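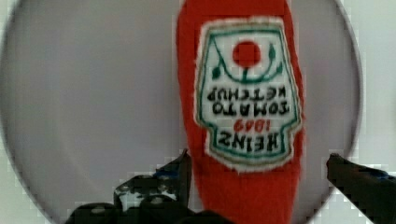
6 Sonderprogramme

6.1 Programm „Spielzeug textil“

Das Programm ist für waschbare Stofftiere, Puppenkleidung und gefüllte Spielteile aus Plüsch oder Filz vorgesehen. Es arbeitet mit hohem Wasserstand, reduzierter Trommelbewegung und verkürztem Schleudergang. Maßgeblich ist immer das Pflegeetikett am Artikel. Fehlt das Etikett, waschen Sie den Artikel von Hand.

Nicht geeignet sind:
Teile mit fest eingebauter Batterie oder Spieluhr
Teile mit Füllung aus Stroh, Sägemehl, Kirschkernen oder Granulat
Teile mit geklebten Augen, Knöpfen oder Aufsätzen

Vorbereitung

1. Nähte und Aufnäher prüfen. Offene Nähte vor dem Waschen schließen.
2. Lose Flusen und Krümel mit einer weichen Bürste entfernen.
3. Flecken mit lauwarmem Wasser und etwas Feinwaschmittel betupfen, nicht reiben. Zehn Minuten einwirken lassen.
4. Artikel einzeln in Wäschenetze legen. Das Netz höchstens zur Hälfte füllen.
5. Kräftige Farben, vor allem Rot und Dunkelblau, beim ersten Mal getrennt waschen.

Programm starten

1. Netze locker in die Trommel legen. Die Trommel darf bis zur Hälfte gefüllt sein. Zwei bis drei Handtücher ähnlicher Farbe mitwaschen, wenn nur ein einzelnes Teil eingelegt wird.
2. Flüssiges Feinwaschmittel in Fach II geben. Keinen Weichspüler verwenden.
3. Tür schließen, bis sie hörbar einrastet.
4. Programmwähler auf „Spielzeug textil“ drehen. Im Display erscheint die Programmnummer 116.
5. Temperatur wählen. Voreingestellt sind 30 °C, möglich sind kalt, 30 °C und 40 °C.
6. Taste Start/Pause drücken.

Hinweis: Bleibt das Programm vor dem Schleudern stehen und zeigt das Display E31, liegt eine Unwucht vor. Drücken Sie Start/Pause, warten Sie auf die Türfreigabe, verteilen Sie die Netze neu und setzen Sie das Programm fort. Erscheint die Meldung dreimal hintereinander, entnehmen Sie das größte Teil und drücken Sie es von Hand aus.

ACHTUNG
Ausgetretenes Füllmaterial kann die Laugenpumpe blockieren. Ist eine Naht während des Waschens aufgegangen, reinigen Sie das Flusensieb vor dem nächsten Programm (siehe Kapitel 8.2).

Trocknen

Artikel aus dem Netz nehmen, in Form ziehen und auf einem Wäscheständer liegend trocknen. Dicke Teile mehrmals wenden. Ein Teil ist erst trocken, wenn sich auch die Füllung beim Zusammendrücken nicht mehr kühl anfühlt. Feucht eingelagerte Füllungen riechen und können schimmeln.

6.2 Programm „Hygiene Kleinteile“

Für Spielgeschirr und Spiellebensmittel aus Kunststoff wird der Einsatzkorb Trumier benötigt. Er gehört nicht zum Lieferumfang und ist über den Drovmont-Kundendienst erhältlich (Bestellnummer 158). Ohne Korb darf das Programm nicht verwendet werden. 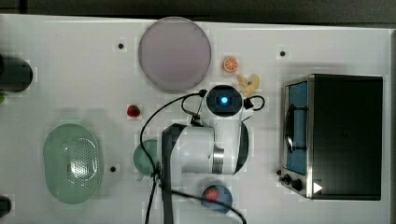
Teller, Orangenscheibe und weitere Teile einer Spielküche

1. Teile sortieren. Elektrische Spielgeräte und Teile aus Holz oder Pappe aussortieren und nur mit einem leicht feuchten Tuch abwischen.
2. Zusammengesteckte Teile trennen.
3. Prüfen, ob Hohlkörper dicht sind. Teile, in denen beim Schütteln Wasser zu hören ist, nicht einlegen.
4. Flache Teile senkrecht in die Außenfächer des Korbs stellen, kleine Teile in das Mittelfach geben. Deckel schließen und beide Riegel umlegen.
5. Korb mit dem Pfeil nach vorn in die Trommel einsetzen, bis er an der Rückwand anliegt.
6. Einen halben Messbecher flüssiges Waschmittel ohne Duftstoffe in Fach II geben.
7. Programm wählen und starten. Die Trommel schleudert in diesem Programm nicht.
8. Nach Programmende den Korb herausnehmen, abtropfen lassen und die Teile auf einem Tuch ausbreiten.

VORSICHT
Verbrühungsgefahr. Korb und Inhalt sind nach Programmende heiß. Tür öffnen und fünf Minuten warten, bevor Sie den Korb anfassen.

Kunststoffteile ohne Temperaturangabe des Herstellers können sich verformen. Wählen Sie für diese Teile die Option „40 °C schonend“.

6.3 Betriebsstunden und Wartung

Nach 2.000 Betriebsstunden leuchtet das Symbol mit dem Schraubenschlüssel. Das Gerät bleibt betriebsbereit, die Sonderprogramme sind jedoch gesperrt, bis der Kundendienst Türdichtung und Zulaufventile geprüft hat. Das Symbol lässt sich nicht über das Bedienfeld zurücksetzen.

Stand dieses Kapitels: 17. Juni 2022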